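3 min read

**Brown wood floor in a big open workspace, is this a mistake?**

bozsik_m
Hi all, first post after months of lurking. I'm Margit (Margit Bozsik, if any of you know me from the Skoltgate building) and I'm in charge of making our workroom bearable before we move more people in come September. It's one big open room with a white corrugated metal ceiling on big white beams, fluorescent tubes, and a brown wood floor that runs all the way back. I love the floor! I'm less in love with what the chairs are going to do to it.

The plan is white tables with dark gray tops, same as the ones we already have, and nothing in the middle of the room taller than a person sitting down.

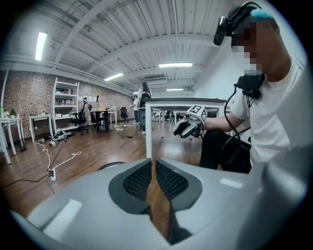 What I can't settle is whether to put rugs under the tables or leave the wood bare and swap out all the casters. The thin table legs look great but they put all the weight on a tiny spot, and I've already found one dent. Flinitz quoted me 459 for a set of low-pile mats and I nearly choked on my coffee.

plankton70
Leave it bare. Soft casters, felt under the table legs, done. Mats curl at the corners and then somebody's toe finds them.

deschamps_fan
Disagree with plankton. We went bare in a room with a metal ceiling and the noise was awful — every chair scrape went up, hit the metal and came straight back down. Get the rugs, even cheap ones. I have a Deschamps runner that's been rolled over daily for years and it still lies flat.

plankton70
One runner doesn't fix a whole ceiling though. If it's echo you're worried about, spend the money up top and hang some panels off the beams.

bozsik_m
Oh, the echo is real. Somebody drops a pen at the far end and I hear it at my table. But I'm not allowed to hang anything from the beams (landlord), so it's the floor or nothing.

tillie_q
What are the lights like? I'd change those before I bought a single rug. Bare tubes on a white ceiling give me a headache by 3 p.m.

bozsik_m
They're bright, yes. I've stopped noticing, which probably isn't a good sign. Would diffuser covers help, or do they just make everything gloomy?

tillie_q
I put Plalar covers on ours, 28 each. A bit dimmer right underneath but so much kinder on the eyes. Try one over the table people complain about most and leave it a week.

deschamps_fan
Still say rugs. With a budget of 1000 you could do a few covers and a couple of decent runners.

plankton70
And then vacuum them forever, have fun :)

bozsik_m
Ha. Okay, I'm ordering one cover and one runner, and felt pads for every leg in the place. Will report back once the chairs have had a go at it.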